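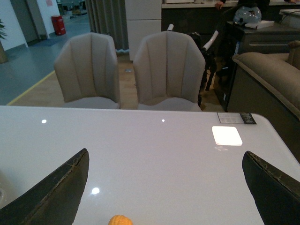

Suche Suchbegriff eingeben Los

Start Hefte Beiträge einreichen Archiv Kontakt

4. Die Blätter ohne Nummer

Jetzt komme ich zu dem Teil, auf den ich mich beim Schreiben am meisten gefreut habe (und der mich die meisten Abende gekostet hat): die unnummerierten Lithografien aus der Werkstatt Llorente. In Abschnitt 3 hatte ich den Gesamtbestand mit 3203 Blättern angegeben. Davon tragen 216 keinerlei Auflagenvermerk, weder mit Bleistift am unteren Rand noch auf der Rückseite. Im alten Werkstattverzeichnis laufen sie alle unter »Varia«, und damit war die Sache für die bisherige Forschung erledigt.

Für mich war sie das nicht! Wer einmal einen Nachmittag lang solche Blätter in der Hand hatte, merkt ziemlich schnell, dass »Varia« ein Sammelbegriff für mindestens drei verschiedene Dinge ist. Da gibt es Zustandsdrucke, die während der Arbeit am Stein abgezogen wurden, dann Druckerexemplare, die der Werkstatt nach altem Brauch zustanden, und schließlich Makulatur, also Blätter, bei denen der Passer danebenging oder das Papier eine Falte warf. In der Theorie lässt sich das sauber trennen. In der Praxis saß ich vor einem Stapel Hafenansichten und habe dreimal meine Meinung geändert.

4.1 Wie ich sortiert habe

Angefangen habe ich mit dem Papier, das schien mir am wenigsten anfällig für Wunschdenken. Die Auflagen bei Llorente sind durchweg auf einem schweren, leicht cremigen Velin gedruckt, für Probeabzüge griff man zu dünneren Resten, manchmal zu Bögen, auf deren Rückseite schon ein Plakatentwurf stand. Inmaculada Tejada hat mir in ihrem Papierlager gezeigt, wie sie die beiden Sorten am Klang unterscheidet. Ich höre da bis heute kaum etwas, muss ich zugeben, und habe lieber die Dicke gemessen, jeweils an vier Stellen, mit einem gewöhnlichen Dickenmesser.

Danach kam der Stein selbst. Von den alten Steinen sind 16 erhalten, und 2 davon zeigen noch so viel Zeichnung, dass ein direkter Vergleich mit den Abzügen möglich war. Das ist wenig, aber für die Hafenserie hat es gereicht: Auf dem einen Stein ist am rechten Kai ein Kratzer zu erkennen, der auf den nummerierten Blättern als feine helle Linie wiederkehrt. Fehlt die Linie, muss der Abzug vor der Beschädigung entstanden sein. Ist sie da, sagt das erst einmal gar nichts über den Status des Blattes, und genau an dieser Stelle wurde in älteren Arbeiten gern zu schnell geschlossen.

Alle Messwerte liegen in Flisow, der Datenbank, in der wir auch den übrigen Bestand erfasst haben. Ich habe dort ein eigenes Feld für die Zweifel angelegt, mit Freitext. Reiko Kaneko fand das unordentlich und hat vermutlich recht, aber beim zweiten Durchgang im Mai war dieses Feld das nützlichste von allen (bei einem Blatt steht nur: »riecht nach Terpentin, warum?«). 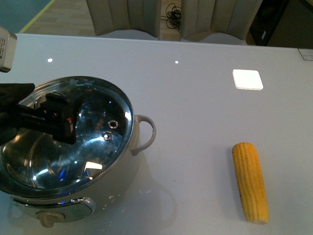

4.2 Was dabei herauskam

Der größte Teil der Blätter gehört nach meiner Zuordnung zu den Druckerexemplaren. Das hatte ich so nicht erwartet. Die Literatur geht meist davon aus, dass Werkstätten dieser Größe solche Exemplare rasch verkauften, oft noch feucht, wie es in einem der Briefe so schön heißt. Bei Llorente blieben sie offenbar liegen. Ob aus Anhänglichkeit oder mangels Käufern, kann ich aus dem Material nicht entscheiden, und ich werde mich hüten, es hier zu tun.

Die Zustandsdrucke sind seltener, dafür um so hübscher. Mein Liebling ist ein Blatt mit einer Fischhalle, auf dem der Himmel noch komplett fehlt und am Rand mit Fettkreide »mehr Luft!« steht. Die Verteilung über die einzelnen Serien ist in Abbildung 4 im Anhang aufgetragen; die Säule für die Hafenserie ist deshalb so hoch, weil wir dort den Steinvergleich hatten und ich mich überhaupt festlegen konnte. Man sollte sie also mit etwas Vorsicht lesen.

Bleibt die Makulatur. Hier habe ich lange mit Trinidad Sepúlveda gestritten, sehr freundlich übrigens, und wir sind uns bei der Farbverschiebung nie ganz einig geworden. Sie hält einen Versatz von einem Millimeter noch für verkäuflich, ich nicht. Im Datensatz stehen nun beide Urteile nebeneinander, und wer die Tabelle weiterverwendet, darf sich eines aussuchen.

4.3 Offene Punkte

Ungeklärt ist weiterhin die kleine Gruppe mit dem Blindstempel »Otau«. Der Stempel sitzt immer links unten, ist sauber geprägt und kommt im Werkstattverzeichnis kein einziges Mal vor. Ein Verleger? Ein Händlerzeichen? Mei-kuen Shek hat ihn auf einem Holzschnitt anderer Herkunft gefunden, was eher für den Handel spricht, aber ein Fund ist eben ein Fund. Ich habe die Gruppe vorerst getrennt gehalten und komme in Abschnitt 5 beim Vertrieb noch einmal darauf zurück.

Kommentare

Inmaculada Casado
Sehr gern gelesen! Den Blindstempel meine ich von einer Mappe mit Radierungen zu kennen, ebenfalls links unten. Ich schaue nach und melde mich.

papierwurm
Wurde die Dicke vor oder nach dem Glätten gemessen? Bei Velin macht das schon etwas aus.

R. Kaneko
@papierwurm: davor, steht im Methodenteil in Abschnitt 2. Und das Zweifelfeld finde ich immer noch unordentlich.

Ikside
Gibt es die Tabelle auch zum Herunterladen? Der Link im Anhang führt bei mir ins Leere.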